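Hedudska Robotics Club — Frequently Asked Questions

Grandville Technical College, Jayasinghe Building

General

What is the Hedudska Club?

We are a student club that works on robot manipulation, mostly picking up, moving and folding everyday items. Members record tasks by hand using hand-held grippers, and the recordings are used to train a policy that runs on an arm. The club is open to any enrolled student. It is separate from the spring manipulation course, although the two share a lab.

Do I need to be an engineering student?

No. Current members come from engineering, nursing, graphic design and the language program. If you can fold a dish towel you can do the first month of work.

Do I need to know how to program?

Not to join. Recording, sorting and labeling need no code. If you want to work on training, you should be comfortable with Python or ready to learn it during the fall. Sofia Pinheiro keeps a list of starter exercises in the club folder.

When and where do you meet?

Wednesday at 6:30 p.m. in the lab on the ground floor. Use the side entrance, as the front doors lock at 6. The lab is also open to members at other times if a shift lead is present. Shift leads are listed on the door.

How much does it cost?

There is no fee. You will need closed shoes and, if your hair is long, something to tie it back with.

How many people can join?

We take 12 new members in the fall. If more apply, we keep a waiting list and fill places as they open. People who come to two meetings in a row without a place are moved to the top of the list.

Recording shifts

What happens on a shift?

You check out a gripper, confirm that the camera and the tracking are working, and repeat one task until the shift is over. A shift is short enough that you shouldn't get tired. If you do, stop. Tired hands make poor recordings.

Most new members start with the foam board. You approach it from above, open and close the fingers over a mark, and move away at a steady speed. It is dull, but it shows us whether your gripper is lined up and whether you are moving too fast for the tracking.

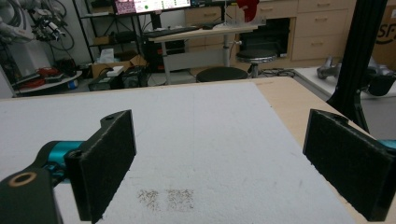 Fingers open over the foam board, felt pads facing each other.

What are the pads on the fingers for?

Grip and protection. Bare plastic slides on smooth objects and can mark soft ones. We use felt for board work. Check that the pads are seated flat before you begin and tell the shift lead if one is coming loose. Please don't glue it back yourself.

Can I choose my task?

After the board, yes. The task sheet shows what is still needed. Cloth folding is usually the longest line on it and the one people ask for most.

Why so much cloth?

The Doritz Challenge has a cloth event, and it is where we lost most of our points last year. A cup keeps its shape when you pick it up. A cloth does not, and the policy has to see a lot of different starting shapes before it does anything useful. Our target is 200 accepted folds for each type of cloth.

How do I pick up an edge cleanly?

Come in low with the fingers open, close on a fold where there are two layers, and wait a moment before lifting. Heiðrún Lykkegaard runs a short practice on this at the start of each meeting. Leave the cloth bunched the way it falls. Smoothing it out with your free hand between takes is the most common reason a recording gets rejected. 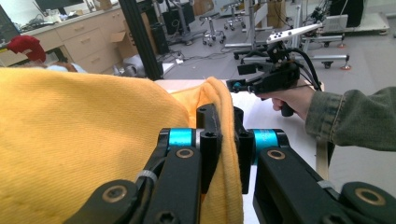 Cloth practice: a folded edge held between the finger pads, with a second gripper in hand at right.

Can two people record at the same table?

Yes, if both of you are on the same task and the shift lead knows. Agree beforehand on who moves first. Keep your sleeves clear of the other person's workspace.

What counts as a rejected recording?

Tracking lost, object dropped off the table, a hand in the workspace that shouldn't be there, or a wrong label. Rejections are normal. You can see your own in the club folder, with a note on each one.

The competition

What is the Doritz Challenge?

A student contest held each May. Teams bring a trained policy and run it on the organizers' arm. There are separate events for rigid objects, containers and cloth. You may not adjust anything once your run has started.

Does every member compete?

Everyone contributes recordings, but the travel team is small. Halldóra Eyvindsson picks it in early spring based on attendance and on who knows the software well enough to fix it on the day. Members who stay home can still be on call — last year that mattered a good deal.

Do I get course credit?

Only if you sign up for the project credit with Inger Oddsson before the add deadline. It requires a written report. Club attendance alone does not count.

Safety and practical matters

Can I use the robot arm?

After the safety session, and only with a second person in the room. Until then, please stay away from the arm when it is powered.

What if I break something?

Put it down, leave it as it is, and write it in the logbook. Screws and cable ties come loose all the time and we have spares. We would much rather hear about a cracked link than find it later in the recordings.

May I bring my own objects?

Yes, if they are clean and you don't mind them staying in the lab for the semester. No glass.

Who do I contact?

Skarphéðinn Eyvindsson handles sign-ups and the waiting list. Leave a note in mailbox 1806 in the Jayasinghe Building or come by before a Wednesday meeting.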